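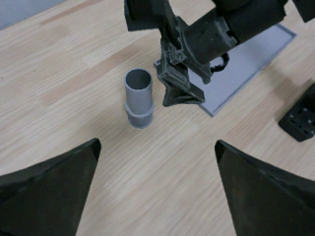 Can a Flindach-flagged ship still unload at Mestlow? Only if it was already tied up before midnight on 4th August. Anything arriving after that gets turned around at the outer buoy, cargo or no cargo.

Thread, bc my inbox is a mess. Typing fast, sorry.

2/ What the order covers: cargo ships, tankers, anything over 563 gross tons. Fishing boats are out of it for now. Yachts... still waiting on an answer. Asked twice.

3/ Reflagging. Everybody's asking. Ships that swapped flags after June get treated as if they never swapped. So the Bezerra, new paint, new papers, same problem. She's sitting offshore with 2,000 tons of fertilizer.

4/ Exceptions: medicine, food, ships in distress. Fertilizer is NOT on the food list. Ruby-Lee Tawhiri, who runs the grain desk at Testel, told me they asked for it to be added back in June and got a form letter.

5/ Talked to Anselmo Figueiredo from the pilots' association. Pilots can't board a banned ship without a written waiver. "We're not customs officers, we just want it on paper." No waivers issued so far that he knows off.

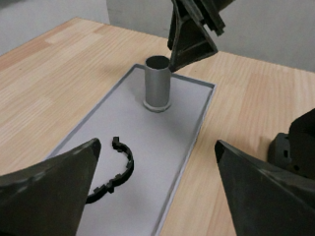
6/ Fuel is the part getting missed. A banned ship can't dock but it can ask for bunkers at anchor, and the order says nothing on who approves that. Port says ministry, ministry says port. The wording on transfer hoses is one line, "fittings as approved," which could mean anything down to a gray tube with a little flared ring at the bottom, like the one standing on that tray. Suppliers want an actual spec before they send a barge out.

7/ Jobs. 87 dockworkers on short hours as of this morning. Union says more if the Bezerra cargo goes elsewere. Port office wouldn't comment.

8/ Numbers ppl wanted: 847 port calls at Mestlow last year, all flags. Don't have the Flindach share yet, have asked.

9/ Next: waiver rules supposed to be published tonight. Will post the text when I get it. If you're crew on one of the ships waiting, DMs open, no names used.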